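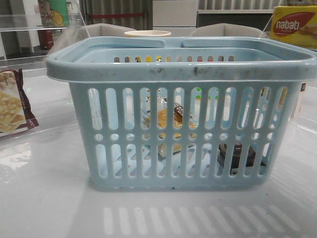

Zhiqiang Ye writes that the last advert went on about "AI" for a page and never said which part of the stack the person would own, so could this one please say. Fair. Grasp planning and the perception feeding it. You own both.

Home Projects People Vacancies Contact

Robot software engineer, shelf and basket picking
Hirnine, Vembridge site

We write the control and planning code for arms that pick groceries. Small team, lots of C++, Python where we can get away with it. Planner is called Lu, the logging and replay tool is Prunden. You'd be in both most days.

What needs doing, soonest first:
- pose estimates on shiny and crinkly packs, currently jumpy
- collision checking against clear shelving. Depth camera sees straight through it, planner thinks the space is free

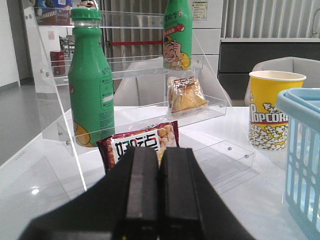 - replanning when the target shifts mid approach. Lu does it but takes 314 ms, we want 113
- wrist and fixed camera timestamps drift apart over a long run, someone has to sort this properly
- tests. There are 268, of which 21 are switched off and shouldnt be

You'll need: solid C++, some ROS 2, enough geometry to debug a bad hand-eye calibration without crying. Have shipped something that moved. Degree not fussed.

Nice to have: trajectory optimisation, segmentation on small datasets, patience with other people's config files. 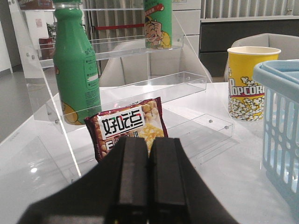 Wrist view, fingers close together, snack bag straight ahead.

Terms: full time, permanent, on site three days a week, the rest as you like. Start in January if possible, later is fine for the right person. Pay band sent with the first reply.
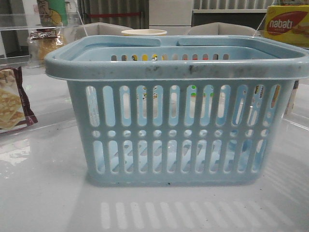 Interview is two parts. First a chat, no whiteboard. Then an afternoon with recorded data in Prunden, on a problem we havent solved ourselves. Likely the basket one: rows of slots in the side wall, plus their reflection in the glossy table, and you tell us how you'd get a clean rim and wall out of that. Bring your own laptop or use ours.

To apply: CV and a link to code you wrote, to Zhiqiang Ye at the Vembridge office. No cover letter. Agencies please dont.

Last updated: November 13, 2025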